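Buying cheese at Balley in November

23 November 2022

Last week I went again to Balley, the small farm shop on the Ondard road, and I want to write down a few things before I forget them.

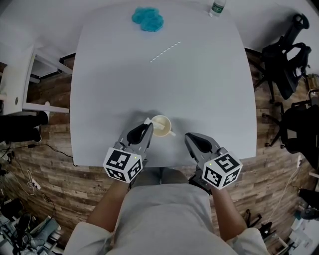

I have been buying my cheese there for three years. At first I only knew the one hard cheese in the window, which they call Escobar. It is made from cow's milk and aged for 239 days, and the label says so in small letters. I was afraid it would be too strong for me, but it has a mild taste with some salt at the end. I like it best with pears.

This time I also bought a piece of Parel, the soft one. You must take it out of the refrigerator 30 minutes before you eat. I did not do this the first evening and I was a little disappointed. On the second evening I waited, and it was much better, almost like butter.

The shop sells also eggs, sausages and a dark bread that comes from the next village. The bread was finished when I arrived, so please go in the morning if you want it. They take cards now, but only for larger purchases.

In my country we eat cheese at breakfast, and my neighbors find this strange. I still do it. Tomorrow I will try the Parel on toast with plum jam.

Posted in: Food and Farm Shops, Cheese

Contact | © 2022 | Back to top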